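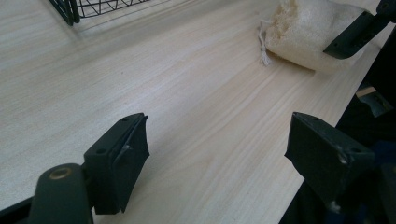 Photo: Sterkedum handheld users board / posted by thread starter

Pad wear - when do you pull them? And start pose rules

brackish_tea
Trying to get our house rules for hand-held gripper work onto one page before November. Tabletop stuff, two grippers, sponge and wire basket tasks mostly. The pads in the photo are what set me off. White scuff along an edge on the left one, a chipped or worn spot near a corner on the right one. One of my people says swap now, another says that's cosmetic, leave it. We have no written rule so it gets argued every single shift.

What I've got so far:
- pads checked before first take, both hands
- any damage on the flat gripping face = swap
- damage on an edge or corner = ???
- both fingers in view at the start of every take
- clear table between the fingers at the start

Poke holes pls.

lowgear77
Swap in pairs or don't bother. We ran one new pad against one old one for a whole week and the grip was off center the entire time. 2234 takes and we ended up flagging the lot. Still sore about it.

ottoline_k
Edge wear is fine imo. The contact face is the flat part. If you swap on every white mark you'll spend the day with a screwdriver in your hand and your screw holes will strip long before the rubber gives up.

brackish_tea
@ottoline_k that's the thing tho, the face looks fine from where I sit. But a chipped corner catches on stuff. Wire baskets esp.

ottoline_k
Catches on baskets, sure. Then write the rule for basket tasks. Don't write it for everything.

pinecone_dad
Disagree with the above. Task-specific pad rules sound great until Wednesday afternoon when someone switches task halfway through and forgets. One rule. Fingernail test - if your nail hooks on it, the pad comes off. Takes 3 seconds.

lowgear77
Fingernail test is good. Stealing that.

halftrack
Different point. Your start pose. Second gripper is already over the sponge in that photo while the other one sits open over bare table. Is that allowed in your rules or not? Ours says neither hand touches or overlaps an object til the take is called. We follow the Brorkovard sheet and it's strict on that.

brackish_tea
Not in the rules at all right now. I've got "both fingers in view" and that only talks about one camera. Good catch.

halftrack
Yeah so write it per hand. Each camera sees its own two fingers, and the other gripper stays off the objects until go. Otherwise half your takes start mid-reach and whoever trims them hates you.

ottoline_k
Too strict again. Real hands don't hover politely waiting for a go signal. If every take starts from the same frozen pose the policy learns the pose. We let people start wherever and it's been fine on Zulu.

halftrack
"Been fine" based on what

ottoline_k
Based on it picking things up lol. 21 start positions in the last eval, no drop off I'd lose sleep over. I'll post the sheet if I'm allowed.

pinecone_dad
Both of you can be right here. Vary where the hands start, just don't vary whether they've started. Start anywhere, not on an object.

halftrack
I can live with that.

marrowfat
Can we talk loose string. Sponge has a white string on it with a frayed end lying on the table. On Zimo we tuck or trim all strings before the take, written rule, no exceptions. Frayed ends get pinched between the pads, the object swings on release, and then you get arguments over whether the take counts. Trim to stub or leave it full length on every sponge, but pick one.

lowgear77
Leave it. If the thing comes with a string the robot is going to meet a string.

marrowfat
Then note it in the log at least. "String out, left side" or whatever. We had roughly 40 takes where no one could say if the string was part of the task or not.

brackish_tea
Logging it I can do. Not cutting strings off everything, we have a lot of sponges and not much patience.

ottoline_k
What about the table edge? Yours is right there on the right side of the shot, next to the finger. We tape a line one hand width in and objects stay inside it. Drops off the edge were our most common wasted take by a mile.

brackish_tea
No tape line yet. Worried about tape showing up in every frame.

ottoline_k
Put it on the side face of the table then, tick marks only. Operators learn it in a morning.

pinecone_dad
Or just slide the whole setup over a bit. Cheaper than tape.

brackish_tea
OK draft 2, shout if wrong:

1. Nail test on all four pads before first take and after every break. Nail hooks = swap.
2. Swap pads in pairs, same gripper. Write it in the log.
3. Each camera sees both of its own fingers at start.
4. Start anywhere, but neither gripper on or over an object until the take is called.
5. Strings, tags, tassels: leave as is, log where they lie.
6. Objects one hand width in from any edge. Tick marks tbd.

halftrack
4 is good. I'd add who calls the take. Sounds dumb, but with two people at a table it gets missed constantly.

marrowfat
Still think 5 is a mistake but fine, it's your table.

lowgear77
For 2, put the new pad date on the mount with paint pen. Logs get lost, paint doesnt.

brackish_tea
Adding both. Operator calls it, out loud. Will post the cleaned up page once the day shift has had a go at it.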